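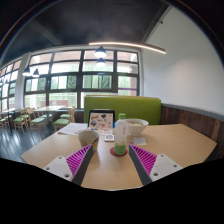
Tolitine opens its doors to visitors, 4 Jan 2019

What a turnout! Tolitine welcomed 64 guests to its first open day, held over lunch at the Kaijage dining room, and the questions kept coming until well past closing. Visitors tried the Flivon hand-held gripper for themselves at the tables -- picking up cups, bottles and napkins with its soft ribbed fingers.

"The kids were the quickest to get the hang of it," said project lead Daichi Kinoshita.

Natanael Fagundes ran the demonstrations, 10 in all. The next open day is planned for June, and sign-up is free.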